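**Projektbericht Brevness: Zeitliche Ausrichtung von Kamera- und Gelenkdaten an einem zweiarmigen Aufbau**

Studienprojekt im Robotiklabor Gunier, Stand Februar

## Ausgangslage

Die Steuerung des zweiarmigen Aufbaus schreibt während einer Aufnahme mehrere Datenströme gleichzeitig: Gelenkwinkel, Greiferöffnung, die Bilder der Handkameras und die Bilder der festen Kamera. Jeder Strom hat einen eigenen Takt und bis vor kurzem auch eine eigene Uhr. Beim Abspielen mit dem vorhandenen Werkzeug Cata war zu sehen, dass Bild und Gelenkstellung nicht zusammenpassten. Der Greifer schloss sich laut Protokoll, während die Finger im Bild noch offen standen.

Aufgabe des Projekts war ein Programm, das diese Ströme nachträglich auf eine gemeinsame Zeitachse legt, den verbleibenden Versatz schätzt und Aufnahmen markiert, bei denen das nicht gelingt. Das Programm trägt den Namen Brevness. Es ersetzt Cata nicht, sondern läuft davor und schreibt Dateien, die Cata unverändert lesen kann.

Nicht Teil der Aufgabe waren die Regelung selbst und die Bahnplanung. Beides liegt im Paket Ugwu, das wir nur als Datenquelle benutzt haben.

## Aufbau der Software

Brevness besteht aus einem Leser, einem Schätzer und einem Schreiber. Der Leser öffnet das Rohprotokoll und gibt Nachrichten in der Reihenfolge ihres Eingangs aus. Insgesamt gibt es neun Kanäle, von denen zwei nur Statusmeldungen enthalten und beim Ausrichten übersprungen werden.

Der Schätzer arbeitet in zwei Schritten:

1. Aus den Empfangszeiten und den Gerätezeiten wird je Kanal eine Gerade bestimmt. Ihre Steigung beschreibt die Drift der Geräteuhr, der Achsenabschnitt den groben Versatz.
2. Für die Bildkanäle wird der Versatz verfeinert. Dazu wird aus den Bildern ein einfaches Bewegungsmaß berechnet, nämlich die mittlere Helligkeitsänderung zwischen aufeinanderfolgenden Bildern. Dieses Maß wird mit dem Betrag der Gelenkgeschwindigkeit kreuzkorreliert.

Der zweite Schritt war am Anfang nicht geplant. Wir hatten angenommen, dass die Gerätezeiten der Kameras den Zeitpunkt der Belichtung angeben. Bei den Handkameras geben sie aber den Zeitpunkt an, zu dem das Bild im Treiber ankommt. Der größte dadurch gemessene Versatz lag bei 127 ms — für einen schnellen Griff ist das zu viel.

## Behandlung der Bildkanäle

Bei den Handkameras stehen die Greiferfinger im Bild fast still, während sich der Hintergrund mit der Armbewegung verschiebt. Für das Bewegungsmaß ist der untere Bildbereich deshalb wenig hilfreich. Er wird über eine feste Maske ausgeschlossen, die einmal je Kamera von Hand gezeichnet und in der Konfiguration abgelegt wird. Bei geringer Beleuchtung und schneller Bewegung verwischt der Hintergrund, die Korrelation bleibt dabei meist brauchbar.

Große einfarbige Flächen sind schwieriger. Über einer weißen Tischplatte ändert sich die Helligkeit auch bei schneller Fahrt kaum, und die Korrelationskurve wird flach. In diesem Fall benutzt der Schätzer ein längeres Zeitfenster.

Die feste Kamera braucht eine andere Maske. Sie sieht einen Arm nur teilweise, und die Bewegung im Bild hängt stark davon ab, welcher Arm gerade fährt. Wir korrelieren sie daher mit beiden Armen getrennt und übernehmen das Ergebnis mit dem deutlicheren Maximum.

Handkamera, rotes Spielzeugmesser zwischen den Fingern:

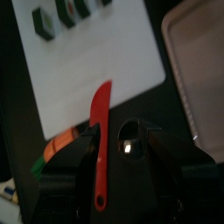 Handkamera, viel weiße Tischfläche im Blickfeld: 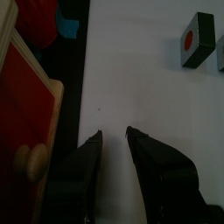

Feste Kamera:
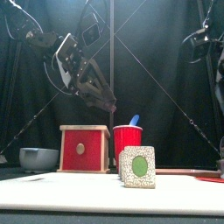 Der Schreiber legt alle Kanäle auf den Takt der Gelenkdaten. Bilder werden nicht interpoliert, jedem Zeitschritt wird das zeitlich nächste Bild zugeordnet. Liegt kein Bild innerhalb der halben Bildperiode, bleibt der Eintrag leer und wird im Prüfbericht gezählt. Gelenkwinkel werden linear interpoliert, die Greiferöffnung wird gehalten, bis ein neuer Wert eintrifft. Eine lineare Interpolation der Greiferöffnung hatten wir zuerst auch eingebaut. Sie erzeugte Zwischenwerte, die im Rohprotokoll nicht vorkommen, und wurde wieder entfernt.

## Ergebnisse

Geprüft wurde mit 211 Aufnahmen aus dem laufenden Laborbetrieb. Zwei Kriterien mussten erfüllt sein: ein eindeutiges Maximum der Korrelation in allen Bildkanälen und keine Lücke, die länger als eine Bildperiode dauert. Die meisten Aufnahmen erfüllten beide. Die übrigen lassen sich in drei Gruppen teilen:

- Aufnahmen, in denen sich die Arme fast nicht bewegen. Der Versatz ist hier nicht bestimmbar. Brevness übernimmt dann den Wert der vorhergehenden Aufnahme und setzt eine Warnung.
- Aufnahmen mit Lücken in einem Bildkanal. Die Lücken fielen fast immer mit dem Beginn des Schreibens auf die Platte zusammen.
- Aufnahmen mit periodischer Bewegung, bei denen die Korrelation mehrere gleich hohe Maxima hat.

Für die letzte Gruppe gibt es noch keine gute Lösung. Eine Begrenzung des Suchbereichs hilft, setzt aber voraus, dass der grobe Versatz aus dem ersten Schritt stimmt.

Eine Aufnahme belegt im Rohformat im Mittel etwa 982 MB. Die erste Fassung des Lesers lud das gesamte Protokoll in den Speicher, und auf den Laborrechnern brach der Lauf bei längeren Aufnahmen ab. Die jetzige Fassung liest blockweise und hält nur die verkleinerten Graustufenbilder vor, die für das Bewegungsmaß gebraucht werden. Die Originalbilder werden erst beim Schreiben wieder geöffnet.

## Probleme während der Arbeit

Am meisten Zeit hat ein Fehler in unserer eigenen Umrechnung gekostet. Ugwu liefert die Gelenkzeiten in Nanosekunden als ganze Zahl. Wir haben sie früh in Gleitkommazahlen umgewandelt, wobei die letzten Stellen verloren gingen. Der Fehler war klein, führte aber dazu, dass einzelne Nachrichten in der falschen Reihenfolge sortiert wurden. Seitdem rechnet der Leser durchgehend mit ganzen Zahlen und zieht vor jeder Umwandlung die Startzeit der Aufnahme ab.

Die Masken waren ein weiterer Punkt. Wird eine Handkamera auch nur leicht verdreht, rutschen die Finger teilweise aus der Maske. Der Schätzer meldet das nicht, nur die Höhe des Maximums sinkt. Der Prüfbericht enthält deshalb jetzt den Korrelationswert je Kanal.

## Offene Punkte

- Masken automatisch aus den ersten Sekunden einer Aufnahme bestimmen
- Mehrdeutige Maxima bei periodischer Bewegung erkennen und getrennt ausweisen
- Ausrichtung direkt nach der Aufnahme starten; zurzeit läuft sie gesammelt jeden Mittwoch
- Tests für den Schreiber ergänzen, bisher sind nur Leser und Schätzer abgedeckt

Der Quelltext und die Konfigurationsdateien liegen im Projektverzeichnis des Labors, die Masken im Unterordner der jeweiligen Kamera.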